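Brimitz (dating service)

Brimitz is an online dating service for people who would like to meet someone living fairly close to home. It was started by Odette Huet, who had spent a good many years arranging supper evenings for single people in the town of Steltau and who felt, as she often told her guests, that a website ought to be every bit as friendly as a well-laid table. The name has no particular meaning, although members have suggested plenty over the years.

Joining is a gentle sort of business. A new member writes a short profile, answers 14 questions about daily habits (early riser or late, tea or coffee, cats or dogs and so on) and chooses how far they would be willing to travel for a first meeting, up to a limit of 50 miles.
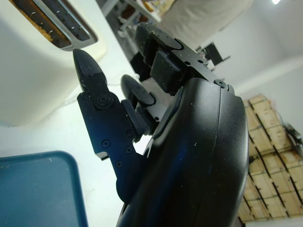
Once the profile has been read and approved by a member of staff, the service sends two suggestions a week. Members who are used to the endless lists on larger sites sometimes find this rather slow, but many grow fond of it, and the letters pages of the Brimitz newsletter are full of couples who say they were glad of the time to write to one another properly.

Messages are free to read, while sending them needs a paid membership. Profiles left untouched for a long while are hidden until their owner logs in again, and anyone may ask for theirs to be removed altogether.

The breakfast question, in which members describe their ideal Sunday morning, was added on 2/27/18 and has remained the most popular part of the profile ever since.
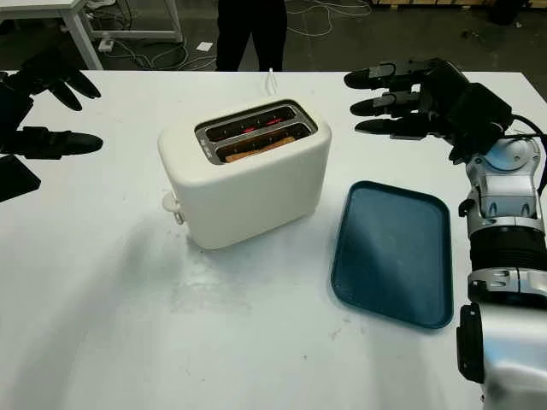

A white two-slice toaster with a slice of bread in the front slot.

Related articles
Hureo (dating app)
Coste Introductions
Supper club
Personal advertisement
Steltau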